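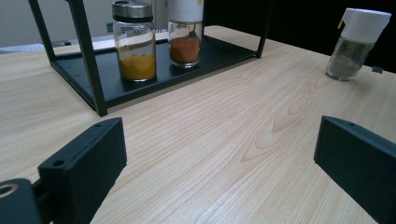
Figure 4. The spice task: black metal rack with two glass jars on its shelf and a third container on the wooden tabletop to the right.

4.3 Putting the spices away

I'll admit the spice rack was my favorite of the chores, and I also thought it would be the easy one. The towel task had already humbled us (Section 4.2), and I figured that after cloth, a few rigid jars would be a nice break. A jar doesn't fold up on you. It has one sensible way to stand. If a machine can do any kitchen chore at all, surely it can take a spice jar off the table and set it on a rack!

So let me go through what we asked for and what we got. The task starts with one container on the bare tabletop and the others on the rack (Figure 4 shows the kind of layout I mean). The robot has to pick up the stray container, carry it over, and leave it standing upright on the shelf without disturbing the ones already there. We call a run clean when all of that happens with no help from a person, and we call it partial when the container at least leaves the table in the gripper. Those are the same two labels used in Skendness, which makes the numbers easier to line up with the other chores, though our rack is fussier than the one in that suite.

The training data is 220 demonstrations, all done by hand with the Plivedo gripper, which has the same black two-finger tips we later bolt onto the Lobo arm. I did a good share of those myself, and I want to say something about what that's like, as I think it explains a lot of the results. When you hold the gripper you're still a person with a wrist and an elbow and a lifetime of reaching for things on shelves. You tilt a little on the way in. You slow down near the rack without ever deciding to. If you feel a jar tick against the one beside it, you ease off, and you couldn't tell anybody afterward how hard the tick was. All of that goes into the motion, and very little of it goes into the camera view, so the policy sees where I went and has to guess at why.

We ran 60 trials on the arm, in the Stadmont test room, with the containers shuffled between runs. In 58 of them the run was at least partial: the fingers closed on the container and it came up off the table. I was thrilled with that for one whole afternoon. Then we scored the second half of the task, and only 5 runs were clean from start to finish. That's a huge gap, and it's the reason this section is longer than the one on towels.

Picking first, as it's the cheerful part. Glass is supposed to be hard for vision, what with the reflections and the see-through walls, and we'd braced for it. In practice the policy did fine. My guess is that it leans on the lids and the colored powders, which stand out well from the pale wood, and hardly cares about the glass in between. We tried a quick check with emptied containers (see the appendix) and the approach got noticeably wobblier, so I feel okay about that guess, but it's still a guess.

Placing is where the trouble lives. The shelf is a flat tray with a shallow raised rim, and to a person that rim is nothing. To the arm it was the most common way to fail. The policy would bring the container in low, much as I do, and the bottom edge would meet the rim and stop while the fingers kept going. Sometimes the container tipped, sometimes it slid down in the grip, and now and then the entire rack scooted back across the table. My own demonstrations have plenty of low approaches in them too! I just lift a hair when I feel contact, and the arm has no way of feeling it.
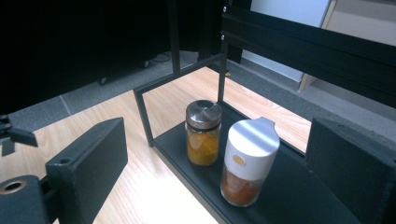 Figure 5. Two jars side by side on the tray, one with a steel cap and one with a white flip-top lid. The gripper fingers are spread wide on either side.

The second kind of failure has to do with neighbors. Look at how close together the two jars stand in Figure 5, and then look at how chunky our fingers are. There's a small gap between the jars, which is plenty for my fingertips and pretty tight for a black block of plastic that also has to open before it can leave. Quite a few placements looked perfect right up to the release: container upright, tray underneath, everything where it should be. Then the fingers spread and one of them nudged the jar next door. We scored those as partial, and I still think that's fair. If I put away the paprika and knocked over the turmeric doing it, you wouldn't say I'd tidied up.

The upright frame along the back of the rack added its own wrinkle. From a low angle the bars cross the view of whatever is behind them, and you see wood through the opening, so a container pushed toward the back can get visually mixed up with the bars. I don't have a good count for this one and won't pretend to. I noticed it watching the replays, and it came up often enough that I'd pick a different rack if I were starting over.

Lids mattered more than I expected. A plain metal cap is symmetrical, near enough, so any grip is as good as any other. The flip-top lids have a front and a back, with a rounded peak and a little yellow tab or button sticking out, and a grip that lands on the tab sits crooked. Whether a crooked grip survives the trip seemed to come down to luck. A person handles this by turning the jar or by grabbing lower, and both moves are in the demonstrations, but the policy rarely picked either.

Could a machine do this chore in somebody's kitchen yet? Going by our runs, no, and I'd be nervous about anyone who claimed otherwise from picking numbers alone. Report the lift rate by itself and the spice task looks nearly solved. I'd love to see papers in this area (ours from November included) give the clean rate first and the lift rate second.

Two changes look worth trying before anything fancier. Slimmer fingertips should help with the neighbor problem, and they're cheap to make. A simple contact sensor at the wrist might catch the rim early enough for the arm to lift and try again. We've printed a first set of the slimmer tips and they grip the smooth metal caps less well, so that trade is still open. The mug task in Section 4.4 uses the original fingers throughout.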